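Demonstration collection (robot learning)

Demonstration collection is the gathering of example runs for a learning system, usually a robot arm or a pair of arms. An operator does the task through the robot, the joint positions and camera views get saved together, and the result is one episode. Many episodes of one task make a set. Also called demo collection, teleoperated collection, or just "recording" in most labs.

Method

Two common ways. Leader and follower: the operator moves a small copy of the arm and the working arm follows. Hand guiding: the operator pushes the working arm itself, cheaper, but hands end up in the camera view. Leader and follower is more usual for two-armed setups.

An episode has a start state, an instruction in words ("put the buns in the steamer") and an end state. Start states are varied on purpose. Plate moved, lid on the other side, different height of table. Sets recorded without variation tend to give policies that work in one spot only.

Kitchen tasks

Popular becuase the objects are cheap and the steps are easy to name. Soft food is harder than cups or blocks. It dents, sticks to the fingers, changes shape over a session, so it has to be swapped out. Grip width matters more than speed.

The Kallarum set is a small one of this type. Recorded in April by Naa Essien and Adom Baidoo at the Gratberg workshop, released May 17, 2022. 371 episodes kept, 38 thrown out, mostly for dropped frames. Of the kept ones 131 are steamer loading, the rest wiping and stacking. Recording software was Dedis, labels done in Vik.

Quality checks

Usual reasons for dropping an episode: camera and joint logs out of step, operator pauses too long, object leaves the view, wrong instruction attached. Failed grasps are a matter of dispute. Some groups cut them. Others keep them if the operator recovers, since a policy that never saw a miss has no idea what to do after one. Baidoo kept recoveries and tagged them seperately.

Labels are best checked by a second person. In the Kallarum set 2 people read every instruction against the playback.

See also: imitation learning, teleoperation, behavior cloning

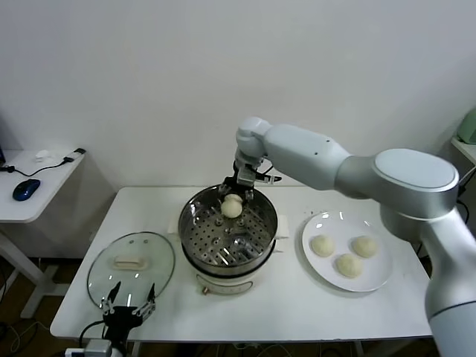

Can episodes from different operators be mixed in one set?
Usually they can, as long as the operator is noted for each episode. People differ in speed and in which side they grasp from, and a set with several styles may need more episodes before the policy settles on one.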